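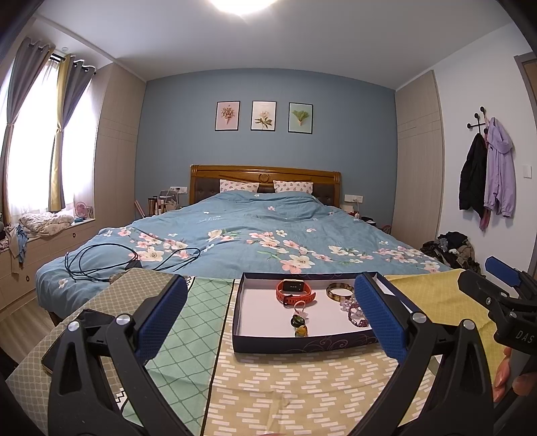 Pre-purchase inspection checklist: hand-held grippers, bedroom tidying work

Filed under: Equipment Planning > Checklists
Search this site Go
Posted in May by Trinh Phùng

Use one copy per room visited. Mark each line OK, FIX or N/A and write a comment. Kiri Tuhiwai needs the finished copy before she signs off on the Clurov order.

1. Work surface
Tray of small items set on a cloth, sides low enough to reach over. OK
Comment: Rings, beads, a bangle and a watch in one tray is a fair test of the pads. Keep it as the standard set. Budget for two spare sets.

2. Gripper pads
Both pads seated, no lifting at the corners. OK
Comment: Pads are a consumable. Clurov quotes them in packs of 20. Gwion Lewis wants one pack per pair of grippers in the first order, and I agree.

3. Pins and screws
Check by hand before each session. FIX
Comment: One screw on the spare needed a quarter turn. Add a small driver to the kit list, it was left off last time.

4. Cables
No cable across the walking path or on the work cloth. OK
Comment: There is a long one coiled on the bed. Fine there, but price cable ties and a pouch.

5. Power
Outlet within reach of the bed. OK
Comment: One on each side of the headboard. The one on the right has a plug in it. Ask the householder before unplugging anything.

6. Floor and clothing
Clear standing room at the foot of the bed. FIX
Comment: Clothes are piled beside the bed under the hooks. Move them before anyone works that side.

7. Light
Ceiling light on, curtains drawn if there is glare. OK
Comment: Sheers were enough. Drop the lamp from the budget (saves 200).

8. Costs to confirm
Gripper pair, Clurov: 829. Carry case, Jurkitz: no quote yet.
Comment: Tuấn Thái to chase Jurkitz. We need 3 pairs to start. If the case comes in high, Workwood can cut foam for the boxes we own.

Checked by: Thu Mạch
Second check: open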